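Sorting and storing small screws without losing your mind
Forum: Workshop & Garage > Storage
Page 1 of 1

benchrat68
Posted Friday, 7:12 pm

I've got a coffee can problem. Forty years of wood screws, machine screws, washers and picture hooks, all in cans, some from my dad. I want to get it into drawers before the end of February. I priced the Kindetti wall rack with 40 bins, and I've also looked at the small yellow drawer cabinets you carry around by the handle.

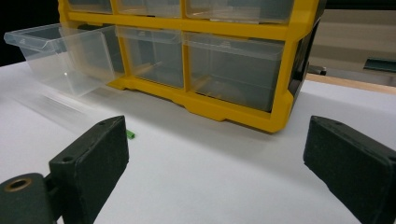
My question is mostly how you divide things up. By length? By head type? By what job they're for? I started by length and ended up with drywall screws mixed in with brass ones, which was no better than the can.

plumb_enough
Posted Friday, 7:40 pm

By type first, then length. Drywall in one place, deck in one place, machine screws by thread. If you don't know the thread, get a cheap thread checker on a cable and go through them in front of the TV. It took me most of a winter.

Also, throw out the stripped ones as you find them. You will want to keep them. Don't.

Sawdust Supper
Posted Friday, 8:05 pm

I disagree with sorting everything. I kept a tally one year and out of 200 drawers in my old wall cabinets I opened maybe a dozen. The rest was stuff I sorted once and never touched again. Now I keep the sizes I use and one big can of "other." When I need an odd one I dump the can in a baking pan and look.

plumb_enough
Posted Friday, 8:21 pm

The baking pan works until you need four of the same odd one.

Sawdust Supper
Posted Friday, 8:30 pm

Then I go to the store. A box is a few bucks.

gravel_road
Posted Friday, 9:02 pm

I'm in between you two. One cabinet per kind of work. Electrical, plumbing, wood, and one for hanging stuff in the house. When the wood one fills up I quit saving wood screws. It forces you to pick.

For labels, use a paint pen on the drawer front or tape a sample screw there. Paper labels fell off mine the first humid summer. 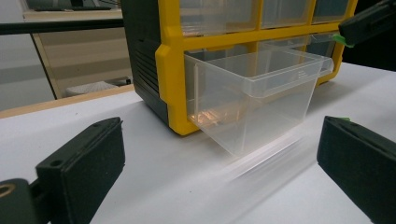 Yellow front, clear drawers, dark gray side with slots.

Check how far the drawers come out before they drop. On my Grarnden there is no stop at all and I have put 300 finish nails on the floor with one pull.

benchrat68
Posted Friday, 9:15 pm

No stop would be a problem for me, my shop floor is gravel past the bench. Is there a fix?

gravel_road
Posted Friday, 9:24 pm

A dab of hot glue on the top back edge of each drawer. It catches on the frame and you can still force it out when you want to. Do one first and try it before you do them all.

plumb_enough
Posted Friday, 9:31 pm

Hot glue popped off mine in the cold. I used a short strip of weatherstrip foam in the same spot. Different cabinet though, a Lakholm.

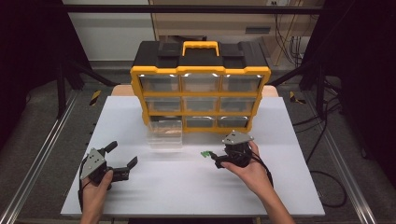
Posted by: tinsnips_and_tea
Friday, 10:18 pm

Another vote for small cabinets by type of work. Nine drawers is plenty for one kind of job. I had a Sjöberg wall unit and gave it to my brother-in-law, too many drawers and every one of them the wrong size for long screws.

Anything over three inches I leave in the box it came in, on a shelf, with the end of the box facing out.

Sawdust Supper
Posted Friday, 10:26 pm

OK, I can agree on the long ones staying in the box.

benchrat68
Posted Friday, 10:44 pm

Thanks all. I'm going to skip the wall rack and get two of the small ones to start, wood and electrical. Machine screws stay in the can until I find a thread checker. Does anyone know if the metric ones come on the same cable or do I need a second set?

plumb_enough
Posted Friday, 10:50 pm

Mine has both. Inch on one side, metric on the other.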